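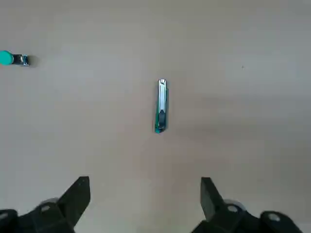
Figure 1. Utility knife with teal-green plastic and silver metal, on the work table.

Clearing and Storing Small Tools on a Shared Work Table
Project report, Product and Workspace Design
Priit Jaunzems

1. Background

The shared table in our workshop is used by two course groups. Each group leaves its hand tools out at the end of a session, and the next group pushes them to one side. By the middle of September the table had become hard to work on, and cutting tools were the main complaint. A utility knife is slim and lies flat, so it is easy to cover with a sheet of card and forget.

The aim of this project was to find a storage method that people would use without being reminded. I set a budget of 22 dollars for the whole thing.

2. What the table is used for

Most of the work done there is cutting card and light foam for models. The tools are utility knives, steel rules, pencils and tape. The table has a plain, matte top – good for cutting on with a mat, and easy to wipe down.

I kept a log of how many items were left out at the end of each session. The log ran for six weeks and recorded 279 items in total. Of these, 179 were cutting tools. This was higher than I expected, and it changed the plan. I had started out thinking about paper waste.

3. Options considered

The first option was a wall rack with a marked outline for each tool. I made a drawing based on the Skarnier rail system, but the wall next to the table is masonry and we are not allowed to drill it.

The second was a drawer insert. The drawers are in the cabinet on the far side of the room, and in a short trial people did not walk over to it.

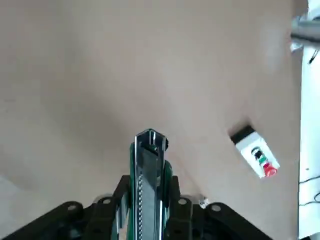
The third option was a container that stays on the table during work and is lifted off afterward. It had to be wide enough that nobody needed to arrange things in it, and open enough that a knife at the bottom could be seen from above. Solid plastic boxes from Vekico failed on the second point. Once a few rules were lying across the top, the knives under them were hidden.

An open wire basket met both points. Small parts such as spare blades can fall through a wire grid, so those went into a lidded tin, which was kept separately.

4. Method

The rule given to both groups was short. Blades are retracted first, then knives go in the basket, then everything else. The basket goes on the right side of the table. I did not label it, and I did not assign anyone to check it.

On the first Monday I explained the rule at the start of the session. After that I only kept the log. 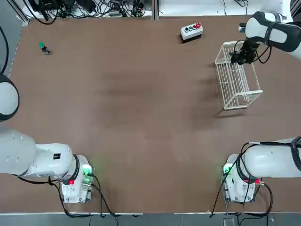 5. Results

Fewer knives were left out once the basket was in use. Rules and tape were still left on the table, mostly by people who finished late. Two people said the basket took up too much space when large sheets were being cut, and they moved it to the floor, where it should not be.

6. Problems and next steps

The spare blade tin was not used as planned. It was often left open. A smaller basket might solve the space problem, but I have not tested one. The log also depends on one person, so sessions I missed are not in it.

Related reports
Ustine: Folding Stool from Offcuts
Lighting Levels in the Model Room
Nguyen-Tran Shelf Bracket, Load Test
Sorting Card Waste by Thickness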